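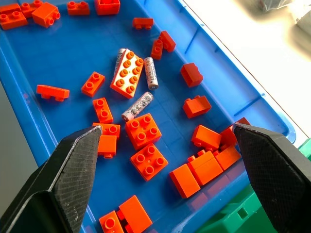

Chapter 7
Sorting and Separation in Household Waste

Chapter Outline
7.1 Why Mixed Materials Lose Value
7.2 Separation at the Source
7.3 Separation at the Facility
7.4 Hazardous Items in the Ordinary Stream
7.5 Measuring Contamination

Learning Objectives
After studying this chapter, students should be able to:
Define source separation, residue, and contamination rate.
Explain why a small amount of the wrong material can lower the price of a whole load.
Describe the main stages of a materials recovery facility.
Identify common household items that require separate collection.
Calculate a contamination rate from audit data.

Introduction

On the morning of February 4, 2019, the transfer station at Litberg turned away a truck carrying 3000 kilograms of collected plastics. The load had come from a residential route with a good record, and most of it was clean. Inspectors had found household batteries among the plastics, several of them crushed. Under the station's rules the entire load was set aside, and the town paid for its disposal.

The Litberg case is a useful starting point because nothing about it was unusual. The residents had followed the printed guide they were given. The guide listed the plastics that were accepted, but it gave only one line to batteries, on the back page, under a heading that many households took to refer to car batteries. Lenuța Vlad, then the town's waste officer, later wrote in her report to the council that "the instructions were correct and almost impossible to use." The guide was rewritten in April of that year, and the revised version is discussed in Section 7.2.

This chapter examines how materials are separated after they are discarded. Chapter 6 dealt with the amount of waste that households produce and how it varies with income, season, and family size. Here the question is what happens once the material has been set out for collection, and who bears the cost when it is sorted badly.

7.1 Why Mixed Materials Lose Value

A recycled material is sold as a raw material, and buyers set limits on what it may contain. A mill that melts plastic into pellets needs to know which plastic it is buying. Two plastics that look alike may melt at different temperatures, and a batch made from both can be brittle or uneven in color. The buyer will pay less for such a batch or refuse it.

Value is therefore lost in two ways. The first is direct: unwanted material must be removed and disposed of, and this takes labor and machinery. Material removed in this way is called residue. The second is indirect. Even after sorting, a load from a poorly separated stream is less certain in its makeup, and buyers lower their price to cover the risk. In towns that sell to several buyers, the second loss is often the larger one, although it seldom appears as a separate line in the accounts.

Toys present a particular difficulty. Many are made of hard, durable plastics that differ from those used in bottles and tubs, and some contain metal axles, magnets, or electronic parts. A toy in good condition is usually better donated than recycled. The Gelovari district, which runs a reuse shop beside its drop-off center, accepted 3458 items in the first year and sent 359 of them on for disposal. The remainder were sold or given to schools.

Key Terms
Source separation: the sorting of waste by the household or business that produces it.
Residue: material left over after sorting that cannot be sold or reused.
Contamination rate: the weight of unwanted material in a load divided by the total weight of the load, expressed as a percentage.

Questions for Discussion
1. Who should have paid for the rejected load at Litberg - the households, the town, or the collection firm? Give reasons for your answer.
2. Obtain the recycling guide for your own community. How much space does it give to items that are not accepted?
3. An audit of a 600-kilogram load finds 18 kilograms of unwanted material. Calculate the contamination rate.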